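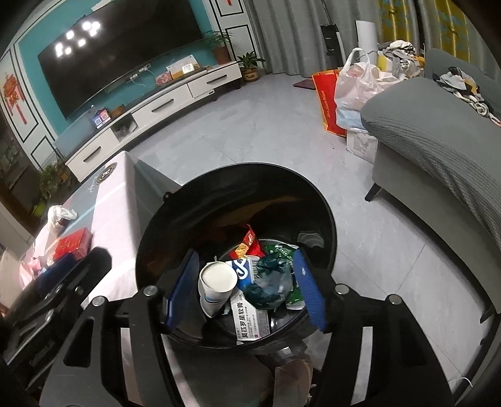 The blue pads over the living room can, with a paper cup near the front of the pile.

Picking Household Grippers Apart: Tips from a Season at the Trash Can

I have been trying out hand-held grippers at home since February, and if you have one on the workbench (or two, or a whole drawer of them, I'm not judging!) you will know that the hard part is choosing a test that tells you something. Wooden blocks are fine for the first evening. After that, everything picks up a wooden block. What you want is the stuff a house produces all by itself, and the best supply of it is the trash can.

Think of what collects in there — a paper cup, a snack wrapper, a crumpled plastic bag, a little medicine box. Each one asks something different of the fingers. The cup wants a light touch, the wrapper wants a good edge, and the bag wants patience more than anything.

Start with the cup

A paper cup shows you straight away whether your squeeze is too strong. Close slowly and watch the rim. If it folds into an oval before the cup leaves the surface, back off the travel and try again lower down, near the base, where the paper is stiffer. I did 100 lifts with the Jarneo pads and the same again with the Prellthorpe ones, in two evenings with the radio on, and the Jarneo crushed 19 cups. The Prellthorpe crushed fewer but dropped more, and I still can't decide which annoys me most. Use the same brand of cup all the way through, by the way. I changed halfway the first time and had to throw the whole tally out.

Ribbed or smooth?

People ask me this more than anything else. Ribs are lovely on foil snack bags and crinkly plastic, where there is always some fold for them to catch. On a small flat carton I like a smoother face, with the box pinched across its narrow sides. Whatever you choose, wipe the pads with a damp cloth between rounds and let them dry, especially after chip bags. Grease builds up so gradually that you'll blame the gripper for a week.

Check your screws while you're at it. Mine work a touch loose after a long session, and a finger with play in it will make a good pad look like a poor one. A quarter turn by hand is plenty — please don't lean on them.

Going in over a rim

Reaching into a round can is a different job from picking off a table. Come straight down with the fingers open, stop above the pile, and only then pick your item. If you come in at a slant, the arms knock the rim and the can shuffles off across the tile. A folded dish towel underneath cured that for me. Work from the top of the pile and leave anything wedged against the wall until it has some room around it.

Bags are the real test. Go for the peak of the crumple and close on it, then lift a little and wait a second to see whether anything else is coming along for the ride. Nigel Fairclough, who swaps notes with me, counts a bag that brings its neighbor up with it as a miss. I count it as half. We have agreed to keep separate tables.

Where to put the camera

A wide view from just behind the fingers suits me best. You want both pads and the whole mouth of the can at once, and a bit of the room beyond does no harm. Shiny rims and glossy wrappers can throw back the ceiling lights, so try it with one lamp off before you start fiddling with exposure.

As for controllers, I have used the Yan and the Stirley, and for this kind of work I'd take the Stirley. It takes longer to set up, but the slow end of its range is truly slow, and that's where paper cups live. The Yan is happier with things you can grab briskly. I set both to a 400 millisecond pause after closing, before the lift, and I'd suggest you start there too.

Gloves on for all of this, and wash the pads in warm soapy water before they go back in the drawer.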